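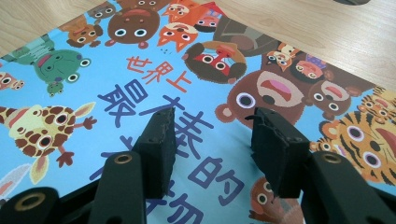
Pose jumps on busy book covers — anyone else?

gosmont_dan
June 14, 2022
I'm on Fabbri 2 with the wrist view only, and tracking is great until I get close to a picture book. This one has animal faces packed all over a pale blue cover, plus big Chinese characters. You'd think all that texture would help! But once the fingers are hovering over it, the pose jumps sideways and the trajectory is junk. I lost 39 episodes out of 535.

Ojārs Lill
Are you masking the gripper? The two black pads and the arms take up a big chunk of the lower half, and they don't move with the background. Those brass-colored eyelets are corner magnets too. I'd mask first and look at the cover later.

gosmont_dan
Static mask, yeah, drawn with the fingers open. Hmm.

pell86
I don't buy the mask theory. Cartoon eyes are the problem — round, white, high contrast, and they all look alike to a short descriptor. Bear matches to frog, and off you go. Tighten the ratio test.

Ojārs Lill
Then the outlier rejection should catch it. Frayed foam edges right over the cover will give you bad matches that agree with each other, and that's way worse.

pell86
Fair, but I had the same jumps in Gullora with a perfect mask.

gosmont_dan
OK, tried both on the bad ones. Mask tied to finger width fixed most of them, and the tighter ratio test got a few more. Two still jump and I'm going through those tonight. I'll put the mask script in the Zitedley repo once I clean it up.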